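1 de enero de 2022
Por Lucinda Fitzsimmons

Trucos rápidos para llevar la calidad en un taller pequeño. Apuntes sueltos, sin orden, que tengo la auditoría interna encima.

Procedimientos: una hoja. Por las dos caras como mucho. Si no cabe, son dos procedimientos. Pegada a la altura de los ojos, en funda, con la versión abajo a la derecha. La versión vieja se retira el mismo día, no "cuando pueda". Y a la carpeta de obsoletos, con una raya roja cruzada.

Calibres y micrómetros: pegatina con la próxima fecha, no con la última. La última obliga a hacer cuentas y nadie las hace. Pegatina pequeña, cinta transparente encima, que el aceite se come la tinta en un mes. Los patrones en su caja, lejos de la ventana.

Material no conforme: una caja roja con tapa. Una sola. Etiqueta de cartulina con fecha, pieza, qué le pasa y quién la apartó. En Kostanside la vaciamos cada viernes... perdón, cada semana, el día que toque. Si se llena antes, toca parar y mirar por que.
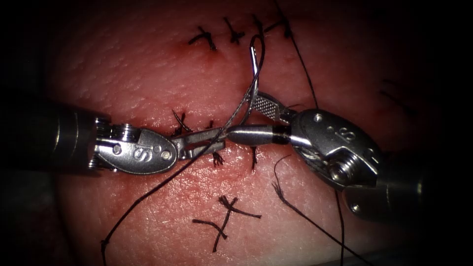
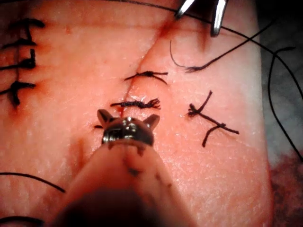
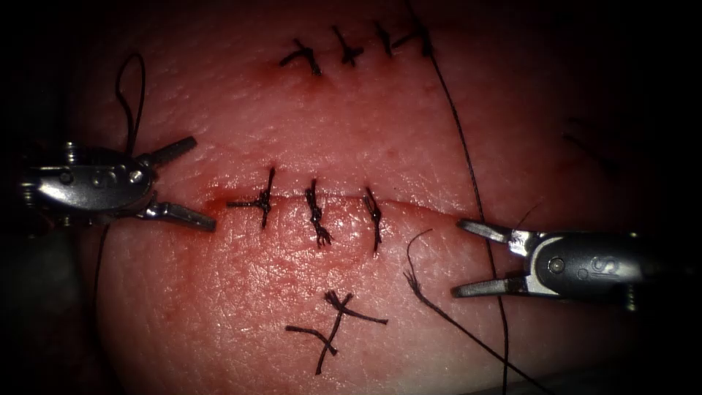 Tamás Hajdu comenta que lo de la caja única le funcionó hasta que entró el segundo turno, y que ahora usan dos, una por turno, con la misma etiqueta; pregunta además si el registro puede ir a lápiz. No. Bolígrafo, y si te equivocas, tachas con una línea, firmas y escribes al lado. Nada de tippex.

Formación: apuntar quién vino, cuánto duró y qué se comprobó después. Una firma en una lista no demuestra que alguien sepa ajustar el tope. Yo pido que lo hagan delante de mí, una pieza, y lo anoto en la misma hoja.

Proveedores: libreta con tres columnas (pedido, llegó, cómo llegó). A Ulton le devolvimos 25 casquillos de un lote de 500 y gracias a la libreta no hubo discusión.

Archivadores: lomo con el año en grande, lo demás en pequeño. Separadores de cartón, los de plástico se rompen por los agujeros. Unos 50 folios por separador y ya va justo.

Copia de la hoja de cálculo al cerrar, en otro disco. Probar a abrirla de vez en cuando, tambien.

Lo de los planos plastificados lo dejo para febrero.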